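Speaker notes — Budgeting for the second arm
Atif Baloch, 2025-02-27
Slot is 20 minutes plus questions. Usman has the clicker.

Slide 1. Title
Say who I am and which team. Skip the company history, they have all heard it. Ask who in the room has bought a robot arm before. If it's more than a few hands, go quickly through slide 3.

Slide 2. What we asked for
Last May we put in a request for one more tabletop arm for the Janjua bench. The request was one line with one price on it. It got approved and we ran over anyway. Most of this talk is what should have been on the other lines.

Slide 3. The quote and what it left out
Osmont quoted the arm and the controller. The quote did not include the gripper, the mount, the cables or the spare fingers. Read these out slowly, people like to write them down.
Cables and connectors came to 818 dollars. That was the number that got me a phone call from finance.
Mention that Jernerberg bundles the cables but charges for shipping both ways on repairs. Don't get into which one is better. If asked, say we would get quotes from both again.

Slide 4. Gripper fingers
Fingers are a consumable. Budget for them the way you budget for printer toner. We plan on 4 sets a year per arm, at 128 dollars a set. Usman can explain the wear if somebody wants details.
PAUSE for questions here, this is where they come.

Slide 5. Space and furniture
Table, wall clearance, somewhere to put things when they are not in use. Facilities bills us for the table and the power drop, so it goes in our budget and not theirs. Ask them early. Our power drop took around six weeks.

Slide 6. Test objects
Nobody puts this line in. Groceries, stationery, toys, small dishes. Each item is cheap but they get crushed or lost, and food has to be replaced. Put it on a purchasing card with a monthly limit so you aren't filing a form for a lime.
Leave the picture up while I talk through the monthly limit.

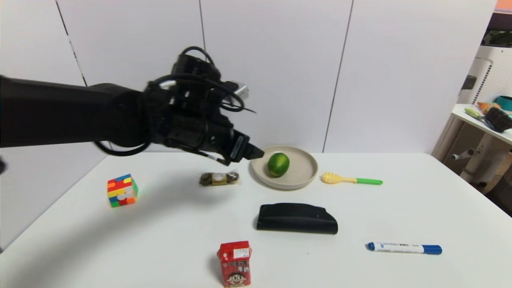 Arm and gripper over the table, with a lime on the plate and other test objects around it.

Point at the cables by the wrist and refer back to slide 3.

Slide 7. Service contract
Kineck offered us a yearly plan at 2828 dollars. We took it for the first year and will decide again before renewal. Be clear that I don't have a recommendation yet — we need the repair log first.

Slide 8. Template
Show the spreadsheet. One tab per arm, one row per line item, a column for who pays. It's on the shared drive under Planning. Usman will send the link to anyone who leaves an email address.

If short on time, drop slide 5 and go straight to the template.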